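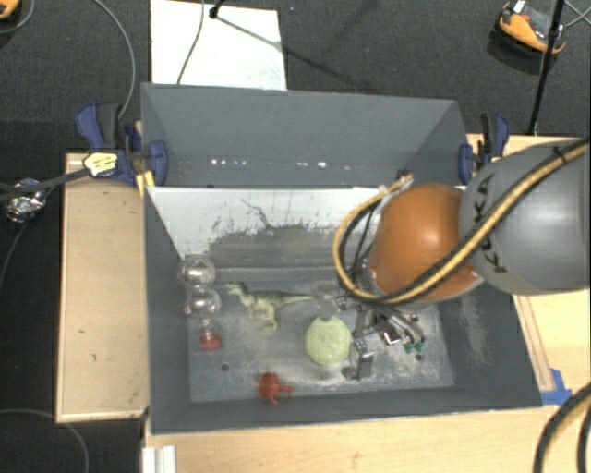 Figure 3. The picking cell during a trial, with the gripper reaching into the gray bin beside a ball and a toy dinosaur.

4.2 Working with the Hidis kit in a cluttered bin

We were glad to have the chance to live with the Hidis kit for a good long stretch before writing about it, as most of what we came to like and dislike only showed itself after the first weeks. The kit is sold by Lirance as a grasp planning package for arms that a lab already owns, and it comes with the planning software, a calibration target and one year of support by email. We ran it on our KUKA arm, with the bin held by a clamp at either side (Figure 3), and left the rest of the cell as it was for the Goodall baseline described in Section 3, so that the two could be compared fairly.

The object set has 18 items, mostly toys and small household containers, and we chose them with some affection for the awkward ones. A ball is easy to find and surprisingly easy to push away. The toy dinosaur offers a long tail that the planner loves to propose as a grasp, even though the body is heavier and swings down once the tail is lifted. The clear container with the red cap gave both systems trouble, and we suspect any reader who has pointed a depth sensor at transparent plastic will be nodding along by now. In each trial we placed 9 items in the bin by pouring them from a box, and the arm was given 10 attempts to clear what it could.

Setting up took us most of an afternoon in November, and we would like to say a kind word for the manual, which is written in plain sentences and has a whole chapter on bins with sloping panels like ours. Calibration was less pleasant. The routine asks for the target to be moved by hand between readings, and twice we lost our place and had to begin again. Lirance support answered both of our messages and suggested a shorter sequence, and we used it from then on.

Over the full study we logged 357 grasp attempts with the kit. The failures were not spread evenly. Many came from items resting close to a wall, where the planner kept a wider margin than our gripper needs, and the margin can be changed only in a settings file and not from the main screen. Once we had narrowed it, the arm reached into the corners far more willingly, though it also brushed the walls more often, and a group with a delicate bin may prefer to leave the value alone. The Kosel planner, which we had hoped to include here, would not accept our gripper model, and we return to it in Section 5.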